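Subject: Re: [polecon-l] Draft section 3, decline as a measured quantity

On the draft from Cestbridge, page 18 onward.

> Leonilde Arruda wrote:
> The falling wage share is used as proof that the order
> is ending. I would like to see the series before 1970.

Agreed. The draft cites Sandhu for the wage share but takes only the last 34 years of the series. Sandhu starts earlier, and the first part is flat.

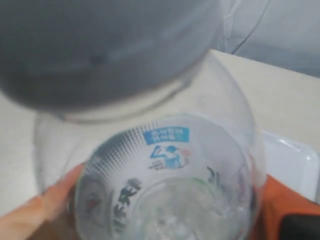 Clear plastic bottle with a wrap-around label

Second point: "crisis" is used 52 times and defined once, in a footnote. The Grernitz paper separates a fall in profit from a fall in consent – the draft merges them after the first page. A state can lose one and keep the other for a long time.
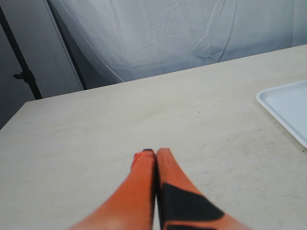 I would also drop the Zando survey. It has 200 respondents in a single city, and the question on trust in parliament was reworded between waves. It cannot carry a claim about the whole of Europe.

> Should the part on trade unions stay?

Yes, but move it ahead of the part on debt. The argument on debt depends on it.

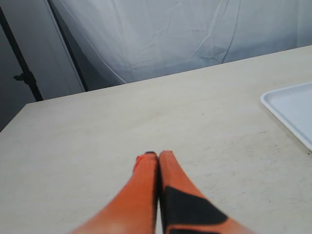
Comments on section 4 will follow in January. I have not checked the tables there yet.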